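5.2 The open day at Ornurness

The simulator was shown to the public for the first time at our August open day in Ornurness. We had expected a handful of colleagues and got 79 visitors, many of whom had never seen a simulated robot before. Each group began with the wrist view, where one sees the room past the gripper's own fingers. 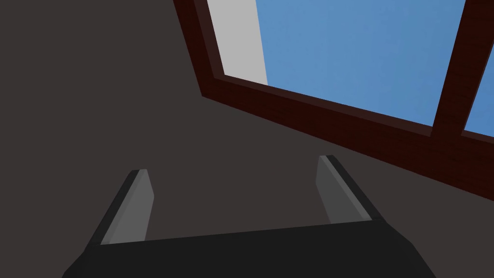

Alia Simulation Group, Cleltow
Dec 30, 2018

We were delighted by how quickly people found their way about. Visitors could switch between wrist and overview cameras at any time, and the 11 school pupils who joined us did so constantly – far more than we do ourselves. Fig. 7 gives the overview. 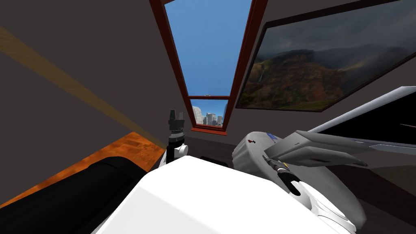

Fig. 7. Overview of the attic room, with both arms of the robot.

Sfeir, our scene builder, places the robot in a furnished room and leaves the layout to the author of the task. We chose an attic for the open day and gave it sloping walls, which make it harder to judge distance than in a plain box-shaped room. Fixed landmarks matter a great deal in such a space. The skylight, with the city skyline in its lower pane, was the one our visitors mentioned most, and the waterfall picture on the wall came next. We would gladly build every demonstration room with features as easy to name as these!

Of the short comment cards handed out, 58 came back. Most asked for more time at the controls, and 6 asked whether the wrist view could be made wider. It is a fair request: with the fingers open, much of what lies behind them is bare wall, and the window takes up only the upper right.

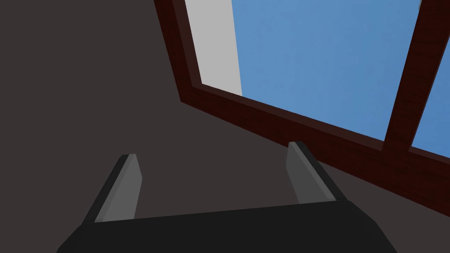

5.3 Changes made after the visit

We have since lengthened each turn at the controls and added a small overview inset to the wrist view.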